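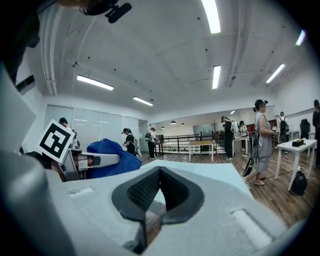 Cleaning cloth

A cleaning cloth is a piece of fabric used to wipe, dust, dry or polish a surface. Cleaning cloths are made from cotton, linen, viscose, wool or man-made fibres, and are sold either for repeated use or to be thrown away after one job. In British usage the word duster normally means a dry cloth for furniture, and dishcloth a damp one for the kitchen.

History

For most of their history cleaning cloths were not bought as such. Worn-out shirts, sheets and towels were cut up and kept in a rag bag, and the better pieces were saved for glass and silver. Cloths woven for the purpose became common once cotton was cheap. Split-fibre cloths reached ordinary shops towards the end of the twentieth century.

Materials

Cotton takes up water well and can be boiled, but it sheds lint. Linen sheds less and is preferred for drying glasses. Viscose is soft and cheap and is used in many throwaway cloths.

Microfibre is usually a blend of polyester and polyamide. The fibres are very fine, and in many cloths they are split during manufacture, which gives them more edges to pick up dust and grease. The fabric may be woven or knitted. Knitted cloths often have a looped face and stretch more than woven ones.

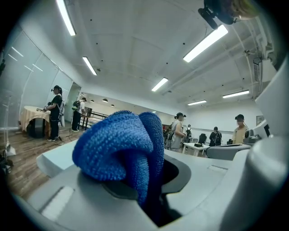
A blue knitted microfibre cloth

Weight

Makers state the weight of a cloth in grams per square metre. In a comparison by Min-kyu Pyo, the lightest glass cloth, sold by Plulard, weighed 163 and the heaviest drying cloth, from Evirley, weighed 275. Heavier cloths hold more water but take longer to dry.

Colour coding

Many hospitals, schools and hotels give each area its own colour of cloth so that one used in a washroom is not carried into a kitchen. Schemes differ from one employer to another.

Washing

Cotton cloths can be washed hot. Microfibre is washed at a lower heat, apart from cotton, as it collects lint. Fabric softener coats the fibres and makes them less absorbent. Bleach can weaken them.

See also

Chamois leather
Mop
Sponge
Tea towel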